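4. The Staten Kit Under Everyday Tasks

4.1 What is being sold

The Staten kit is offered by Ninley as a complete two-arm workcell for small laboratories. The buyer receives two arms, a camera for each wrist, an aluminum-framed enclosure, control software and a set of trained skills. The sales sheet calls the package "ready on day one." We bought ours through the normal channel and paid the list price, and neither Ninley nor its resellers saw this paper before it was submitted.

Our interest is in one claim in particular. Ninley states that the supplied skills carry over to "common household storage" with no further training. The phrase is not defined in the manual, and when we asked for a definition we were sent the sales sheet again. We therefore picked our own test object, a small cabinet with three drawers, which we think any reader would accept as household storage. It is light, its knobs are easy to grip, and its drawers contrast well with its body. If anything, the choice favors the kit.

4.2 Task and setup

The task is to open the bottom drawer, place one small object in it, and close it again. One arm steadies the cabinet while the other does the pulling. This split matters, as a light cabinet will slide or turn when a single arm pulls on it, and the vendor's own demonstration video uses a cabinet that is screwed down. Ours was left free to move.

Selvaraj Roy assembled the kit from the printed instructions. Wilma Rutherford ran the trials and did not take part in the assembly. We used the brick-pattern wall panels throughout and left the supplied skills as they came. Figure 4 gives the layout during the opening phase.

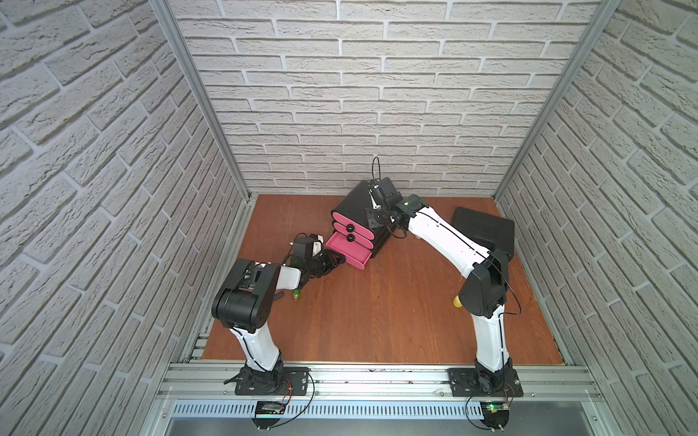 Figure 4. Opening phase of the drawer task. The left gripper is at the partly open bottom drawer; the right gripper is against the upper right side of the cabinet.

We ran 1000 trials. A trial counted as a success only if the drawer was opened, the object ended up inside, and the drawer was closed without a person touching anything in the enclosure. The cabinet was returned to a marked position before each trial, but its angle was allowed to vary, in keeping with the claim under test.

4.3 Results

The full task succeeded in 612 trials. The drawer was opened in 800, and the object was placed inside in 700. Each stage counts only those trials in which the earlier stages had also succeeded, so the losses can be read directly: 200 trials failed at opening, a further 100 at placing, and 88 at closing.

Whether this is a good result depends on what one was promised. For a low-cost pair of arms handling a cabinet that the supplied skills were not trained on, a success rate of 61.2 percent is respectable. For a product described as ready on day one, it is poor. A user who sets the kit to work and leaves the room should expect to come back to an unfinished job more than a third of the time.

The opening failures were mostly of one type. The pulling arm closed its gripper short of the knob and then went through the rest of the motion as if it held something. The software logged many of these attempts as complete. We find this more troubling than the failures themselves, for a buyer who relies on the built-in success counter will get a flattering picture. All of our figures come from a person scoring the recordings, and we would urge caution with any published result on this kit that does not say how success was judged.

Closing failures were more varied. In some trials the steadying arm let go too early and the cabinet turned under the push. In others the drawer stopped short of fully shut, and we scored those as failures even when the gap was small. A more lenient reader could restore a few of them. We do not think this would change the overall finding.

4.4 Comparison with the vendor's figures

Ninley's sales sheet reports "near-perfect" drawer handling and gives no trial count. It refers to a benchmark called Asiria, which we could not obtain. Our request for the list of objects in it went unanswered. The Ellery add-on, a paid service that retrains the skills on the customer's own recordings, was offered to us instead. It may well improve matters, but a kit that needs a paid retraining service to handle a three-drawer cabinet does not meet the claim as worded. We plan to test Ellery in November under the same scoring rules.

Two limits apply to our own work. We tested a single kit, and units may differ. We also tested a single cabinet, so nothing in this section tells us how the kit would do with hinged doors, lids or heavier furniture.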